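I wanted to write about shelves already in spring, but then came the summer and I wrote about tomatoes. So now it is 30th August and I write about shelves.

In Endville I look after the snack corner at Cowie. It is not a real shop, there is no cash register, and you write your name on a paper and pay at the end of the month. But we have a real shop shelf, the dark metal kind with rails in front where the price tags go, and I think that because the shelf is real, I began to take it seriously. At home in Besteck my aunt had a small grocery and I was allowed to fill the low shelves, never the high ones. She said I was too slow for the high ones. I believe she was afraid for the glass.

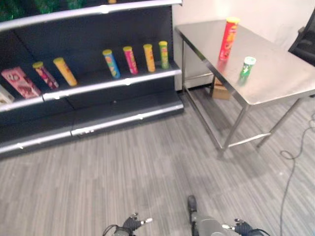 **Ezekiel Castellanos**
*Keeper of the snack corner, writer of this blog*

The question that occupied me this month is how to place round cans. With boxes you have no problem. A box has a face, you turn the face to the person, and you are finished. A can of chips has also a face, but it turns away when somebody touches it, and in a snack corner everybody touches. They take the green one, they read it, they put it back, and now you see the small letters about salt and vegetable oil instead of the nice picture. One can like this, you don't notice. With three of them the whole shelf looks as if it does not want to talk with you.

My aunt had one rule for cans, which was to fill from the back and pull to the front. I kept it for a long time. But her shelves were full, and mine is not full. When you have a wide shelf and only six cans on it, pulling everything to the front makes a thin line with a lot of dark metal behind, and it looks poor. I tried it for one week and Jeanie Swanson from the front desk asked me if we are closing.

So I tried groups. Two cans at the left beside the boxes, then an empty part, then four cans together toward the right. I was not sure about the empty part. For me an empty part on a shelf was always a mistake, something that is sold out and that you have to apologize for. But I left it for some days and I must say I like it now. The eye has a place to rest, and the four cans on the right look like they belong together — blue, pink, yellow, green. The boxes at the left have their own neighborhood.

About the colors I thought longer than I want to admit. My first idea was to go like the rainbow. It does not work with chips, because the factory did not choose the colors for me. You have two that are nearly the same, and you never know which one should come first. Then I tried to put the strong colors outside and the light ones in the middle, and this was better, but after two days someone had mixed it and I could not remember what my system was. Now I have only one rule for color, the green can stands at the right end. From there people can do what they want. It is surprising how much a shelf looks like it has order when only the last thing is always in the same place.

The second subject is how to hold a can when you put it down. Maybe you laugh. I was taught to hold everything from the top, like a cup that is too hot, and to let it go at the last moment. With the tall cans this is not good, because the bottom swings forward and pushes the neighbor. I take it now on the side, a little below the lid, I bring it in with a small angle, and I let the bottom edge touch first behind the rail. Then I make it straight. If you begin straight you hit the rail, which stands up a little bit higher than the shelf. I have learned this with a can of paprika that went down on the carpet and rolled under the steel table. The chips inside were after this more like flour.
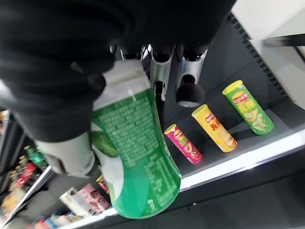
Leave also enough room for the fingers. I see often in supermarkets that the cans are so close together that you cannot take one without moving two. In a supermarket maybe they want this, I don't know. In our corner I leave the width of two fingers between one can and the next, and for the person who puts the cans back it is more friendly too.

The bottom shelf is a sad story. It is the deepest one of all and it comes out far in front, and I have nothing on it. In the catalog from Gollirwood, where we ordered the unit (number 2172, if you want to look for it), the bottom is filled with big bags of dog food. We have no dogs. I put there for some time the big water bottles, but people did not like to bend down and they asked me if there was water, while standing in front of the water. So it stays empty until I have a better idea. Somebody wrote on my paper "shoes?" and I decided that this was a joke.

On the top shelf are green bottles, close together at the left, and some smaller things at the other side with free space between. The top is easy because people do not play with it so much. Only you must look from time to time that the bottles stay together. They have a habit to walk apart, one goes left, one goes right, and then it looks like the end of a party.

I should tell also about the steel table that stands to the right of the unit. I did not want it. It came with the room and it is heavy, and it stands not parallel with the wall, and each time I push it parallel it is the next morning not parallel. But it is useful for the things that have no place yet. At the moment there is a tall red can with a yellow lid, and a small green one with a white lid. The red can has no place because the middle shelf has already its six, and I don't want to break my groups. Jeanie says that I should simply put it in the empty part. I explained to her about the eye that needs to rest. She ate an apple and looked at me.

The metal top of this table reflects every light in the room, by the way, so that one can on it looks more important than six cans on the shelf. I noticed this only in August. When I want that people take something (for example because the date is near) I put it on the table and it is gone soon. I have sold in this way a kind of cracker that stood before for months and that tastes like the box.
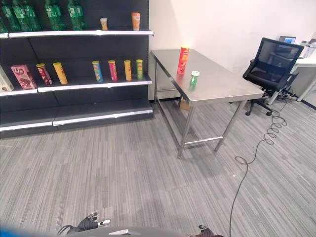 *The snack corner: bottles on top, chips in the middle, and my red can still waiting on the table.*

For those who have a similar shelf at work or in the basement, I write down how I do it on an ordinary day. It takes me 30 minutes if I am alone and 45 if people come to talk.

- Take everything from one shelf and put it on a table. Only one shelf, otherwise you need two tables.
- Wipe the shelf and also the rail, because the dust sits in the rail. The white clips can stay where they are.
- Put the boxes back first. They go at the end of the shelf, with one leaning on the back if it does not want to stand.
- Then the cans, always with the last one at the right end, and then you work toward the middle.
- Turn the faces to the front when all cans are standing, and not one after the other. You touch them again anyway.
- Step back to the door and look. If something disturbs you from the door, it will disturb you the whole week.

The price tags I make by hand. I had a machine that prints them, but the tape costs more than the chips. I write with a thick pen, and the number 1 I make in the European way with a long nose, so that some people read it as a 7 and pay too much. I give it back, of course. In October I want to change to small cards that you can push under the clips, and maybe then I ask someone with an American hand to write them.

There is still the matter of the white box at the far left. It lies there on its side, and I have nothing else of this height to put near it. Standing up it is too tall for my taste, it takes the attention from the pink one. If somebody who reads this has worked in a real store and knows where such a box should go, please write me in the comments, also if the answer is long.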